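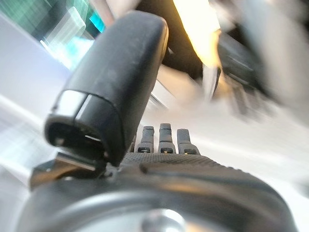 4. Sampling design and assay results at the Nevevine prospect

4.1 Sampling of drill chips

The Nevevine prospect lies on the eastern side of the Plomden greenstone belt, where gold has been worked on a small scale from narrow quartz veins. Earlier studies of the belt relied on rock chips taken at the surface. Surface rocks there are deeply weathered, and the gold values they give are hard to compare with those from fresh rock. The present work therefore used reverse circulation drilling, which brings broken rock to the surface through the inside of the drill rods and keeps it largely free of material from the walls of the hole.

Drilling was carried out along 2 lines set at right angles to the main vein direction. The holes were inclined to the west so as to cut the veins at a high angle. Each metre of drilling was passed through a cone splitter fixed below the cyclone, giving one sample for the laboratory and a larger remainder that was bagged and left in rows beside the hole. The cyclone was cleaned at every rod change and again wherever the driller reported damp ground.

A total of 246 samples came from fresh rock and 409 from the weathered zone above it. The two groups were kept apart from the start. The boundary between them was picked by eye from chip colour and from the first appearance of unaltered sulphide, and was checked against the drilling rate. In most holes the change was sharp. In the southernmost holes it was spread over several metres, and samples from this interval were placed in the weathered group.

Chips from each metre were sieved, washed and logged for rock type, vein quartz, sulphide and alteration. Vein quartz was recorded as a share of the washed chips by volume. Chips of vein quartz are harder than the surrounding basalt and tend to survive in larger pieces, so the washed fraction may overstate the amount of vein present. We made no correction for this, as the same sieve was used throughout and the comparison between holes should not be affected.

4.2 Laboratory treatment

All samples were dried, crushed and pulverised at the Ogundipe laboratory. Gold was measured by fire assay with an atomic absorption finish. Samples that returned high values, or that were logged with visible gold, were assayed again by screen fire assay, in which the coarse and fine fractions are treated separately and the results combined by weight.

Coarse gold is a known difficulty in the belt. Where gold occurs as a few large grains, a small sample may contain one or none, and repeat assays of the same metre can differ widely. Field duplicates were taken from the second chute of the splitter. Blanks of barren quartz sand were placed directly after intervals logged with heavy veining, where any carry-over in the crusher would be easiest to find. Certified standards were added in sequence with the ordinary samples, and the laboratory was not told which packets they were.

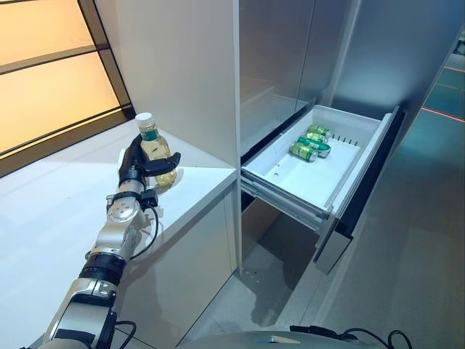 Why were field duplicates taken at the splitter when laboratory repeats were also available?

Laboratory repeats test only the steps after pulverising. A duplicate taken at the rig carries the error from splitting as well, and in rock with coarse gold the splitting error is usually the larger part of the total.

The blanks showed no carry-over above the detection limit except in one batch, which was assayed again from retained coarse reject. The standards fell within their accepted ranges. Field duplicates from the weathered zone agreed well at low values and poorly at high ones. In fresh rock the agreement was better across the whole range, which suggests that much of the gold there is finer or is held within sulphide.

4.3 Distribution of gold

Gold in fresh rock follows the veins closely. Metres without vein quartz rarely returned a value above background, even where they lay next to a strongly veined interval. Wall rock alteration extends further, commonly as a pale halo of carbonate and mica, but the halo itself carries little gold. Figure 2 gives the plan of the drill lines and the projected position of the two main veins.

Figure 2. Plan of the Nevevine drill lines, with vein positions projected to surface. Hole traces are drawn to full depth. The dashed part of the western vein is inferred.

In the weathered zone the pattern is wider and less regular. Raised values reach into altered wall rock on both sides of each vein, and in several holes the highest value lies a few metres above the point where the vein should be met. We take this to show local movement of gold during weathering – probably over short distances, as the raised values do not form a continuous flat layer.

The western vein was cut on both lines and has a similar width on each. The eastern vein was cut only on the northern line. On the southern line the holes passed through the expected position and met sheared basalt with thin quartz stringers and low gold. The vein may pinch out between the lines, or it may be displaced by a fault of the kind mapped at the Vosport workings to the north.

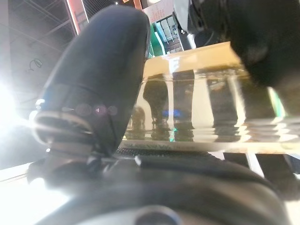 Can the weathered and fresh results be combined in a single grade estimate?

Combining them would mix two populations with different spreads and different sampling errors. Each zone should be estimated separately, with the boundary surface treated as a hard limit.

The spacing between the lines is too wide to settle the question of the eastern vein. A third line midway between the present ones would test both explanations, and oriented core from at least one hole would allow the shear fabric to be measured directly. Chips do not preserve it. Until such data are available, the eastern vein is treated in the following section as ending at the last hole in which it was cut.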